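Evening, kitchen table, second cup of tea

I have had the equipment budget open in front of me since supper and I am only now starting to feel friendly toward it. We have $4,000 to spend before the end of May, and when I first heard that I thought it was a fortune, and then I started writing things down and it shrank the way money always does. Still, I'm grateful to have it. Last year we were patching things with tape and being cheerful about it.

The big question is how many hand-held grippers to buy for the Tullonero clothing work. I would love 10, one for every home on our list, and I let myself dream about that for a good part of the afternoon. Then I looked at the Hosow quote again. Their price is fair and the lady on the phone could not have been nicer, but it doesn't include spare finger pads, and the shipping made me put my glasses on to be sure I'd read it right. Skiken costs more for each tool but they throw in the pads and a carrying case, and I do have a soft spot for a carrying case. So I think it will be three grippers this round, shared between the homes, with whatever is left going to pads and pivot pins.

I keep thinking about the jackets, too. Shirts and towels I feel fine about, but padded things are another matter – all that puff and all those creases, and a dark fabric on top of it, so the folds vanish into shadow just where you want to see them. If winter coats are going to be a proper part of the plan then the width of the opening matters more than I'd allowed for, and I've written that at the top of the sheet and underlined it.
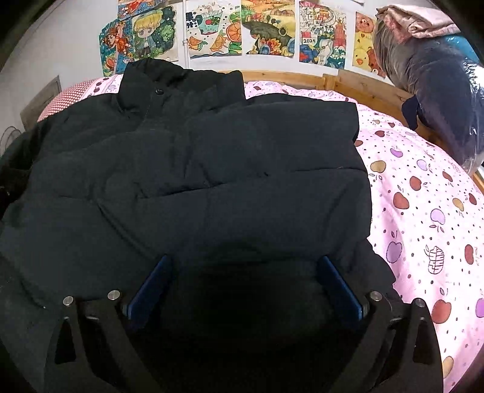
Big black jacket on the apple bedding, blue pads spread wide.

I do love that bedding, with the purple apples in among the red ones, and all those bright drawings up on the wall. It makes a change from looking at spreadsheets!

Then there is the Kwon arm. Everybody wants it and so do I, a little, but it would swallow the whole budget and we'd have nothing left to practice with. I've moved it to next year's page, where it can sit next to the new workbench. I did ask for a quote anyway, it never hurts to know.

Must remember tomorrow to ask Skiken whether they'd hold their price for two weeks, and to find out if the Hosow pads fit anybody else's tool. And buy milk.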